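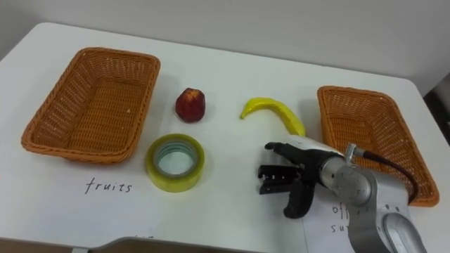 Business card annual fee posted before the card was activated - can I reverse it?

Posted by Judit Barta, 06/08/2023

I run a small mail-order shop as a sole proprietor and opened a Clendham Business Rewards card in March. The card arrived, but I set it aside and did not activate it. The first statement closed with a $187 annual fee and nothing else on it. I did not open that statement because I assumed there could be no balance on a card that had never been used. The second statement shows the fee plus a late charge and a few dollars of interest.

I have three things to sort out.

First, does the annual fee apply to an account that was never activated? The agreement says the fee is "billed on the first statement following account opening" and does not mention activation.

Second, I still want the welcome offer, which is 1,000 in statement credit after a spending minimum. If I dispute the fee, does that affect the offer?

Third, the account is in the business name but I signed a personal guarantee. Will the late payment show on my personal credit reports?

I keep the books in Ekik, and the fee did not import because I had not linked the card. I would also like to know how to enter it. The business checking account is at a different bank, if that matters.

Victor Lukumay

Taking these in the order you asked.

Annual fee. Activation and account opening are separate events. The account is open from the date the issuer approves it and sets it up on their system. Activation only permits the plastic to be used for purchases. The wording you quoted ties the fee to account opening, so the charge is valid under the agreement and a dispute is the wrong tool. Disputes are for billing errors. A fee that matches the agreement is not one, and the claim will most likely be denied.

What you can ask for is a courtesy adjustment. Call the number on the statement, not the activation line, and ask for the late charge and the interest to be credited back. Pay the full balance before you call. A first late payment on a new account is a routine request and the representative can often approve it on the spot. The annual fee is a different matter. Many issuers will refund it only if you close the account within a set period after the fee posts, and from your dates you may already be past that. Look in the agreement under "Annual Fee" or "Closing Your Account".

Welcome offer. The clock on the spending period normally starts at account opening too, so part of it is gone. Check the offer terms for these points:
- the end date of the spending period
- whether the account must be open and in good standing when the credit posts
- which transactions are excluded (fees, interest, cash advances and balance transfers usually are)

The $187 will not count toward the minimum. A past-due account can lose the offer, which is another reason to pay now.

Personal credit. It depends on the issuer. Some report business card activity to the personal bureaus only when the account is seriously delinquent, and some report everything. In general a payment is not reported as late to the consumer bureaus until it is 30 days past the due date. Count from the due date on the first statement, not the closing date. If you are inside that window, pay today.

Set up autopay for at least the minimum due. It does not need the card to be activated.

Aldo Ruggiero

Just close it. I had a Sultden card with a 210 fee and they gave it back when I canceled. No idea about Clendham.

Nuwan Wijesinghe

Victor covered the card side. On the bookkeeping:

Create the card in Ekik as a credit card liability account with an opening balance of zero. Enter the annual fee dated the day it posted, to dues and fees or bank charges. Enter the late charge and the interest as separate lines, with the interest going to interest expense. Record the payment from checking as a transfer to the card account - do not book it as an expense or you will count the fee twice. If the late charge is credited back, post the credit to the same category you used for the charge.

When you link the card, set the import start date after your last manual entry. Otherwise the feed will pull in the same transactions again and you will have to match or delete them by hand.

Judit Barta

Paid in full this morning. I was inside the 30 days. The late charge and interest were credited after one call, and the annual fee stands. The spending period runs from approval, as Victor said, so I have activated the card and moved the postage account onto it.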